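15/06/2020, bench notes

Long one today, mostly desk stuff, so bear with me. Aminu and I finally got down to the writing things for the Narkent order (the little desk sets — pen, notebook, somewhere to stand a board) and I want it all down before I forget what we agreed on.

First, the notebooks. I still like the spiral ones best. They lie flat, you can fold the cover right around, and the cream paper is so much kinder to the eyes than that bright white stuff from Andrade! Aminu thinks the ruling is too faint. I wrote half a page on it with a black pen and had no trouble, but he has a point about pencil, so let's try both on the next batch.

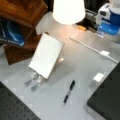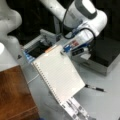
The price from Jakcombe came in at 400 for the first lot of notebooks, and they want 125 on top for the colored tabs. Hmm. I asked whether they'd split it and they're going to get back to me. If they won't, I'd pay it anyway, the tabs are handy and Warkdale asked for them twice.

Clear stands: yes to these. My only grumble is that acrylic shows every fingerprint, so please wipe with the soft cloth and NOT paper towel (I scratched one that way last November and I'm still mad about it). The wider foot spacing felt steadier to me when I leaned on the board to write. Aminu says don't lean on the board. Fine.

Lamp — I keep going back and forth. A warm bulb is cozy but it makes cream paper and white paper look nearly the same, and that's no good for matching samples. Going to borrow the cooler one from upstairs and compare.

To do:
Order 5 more spiral notebooks, same ruling
Chase Jakcombe about the tabs
Find the rest of the black pens, job box 2255
Ask Aminu to write up his pencil test

Amarachi Obi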